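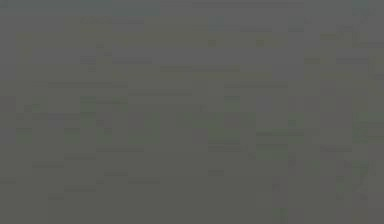

A kitchen counter is the flat, waist-high work surface where food gets chopped, rolled and stirred, and I've been a bit obsessed with them since I started writing for the Remari house wiki. The word first meant a table for counting money, so shops had counters long before kitchens did! Color is where people get stuck. Grays, olives and muted greens sitting close together, like the soft blocks of them up top, are what I'd pick for a dim room, but plenty of folks want plain white.

Before built-in cabinets, most cooks worked at a loose table. The oldest fitted counter I've read up on was put into a boarding house in Kollesden in 1907 (it was pine, scrubbed with sand every February, poor thing).

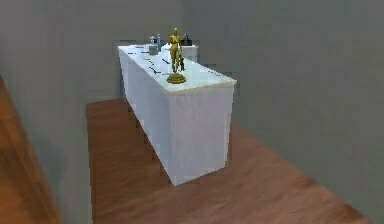 A long white counter with an overhanging top.

The overhang matters more than you'd think, as it keeps drips off the cabinet face. My own is too short and I mop a lot. Stone tops came later for ordinary homes. The Stalorari quarry sold slabs 26 inches deep and 40 millimeters thick, and you needed strong friends to carry one in.

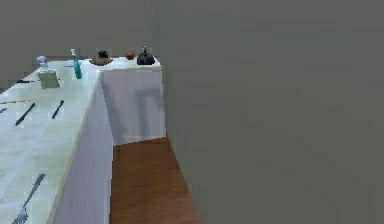 Wood is lighter and kinder to dropped cups, but it wants oil. I sand mine with 320 grit first, then wipe on two thin coats and leave it overnight.

Filed under: Kitchens | Work surfaces | Home history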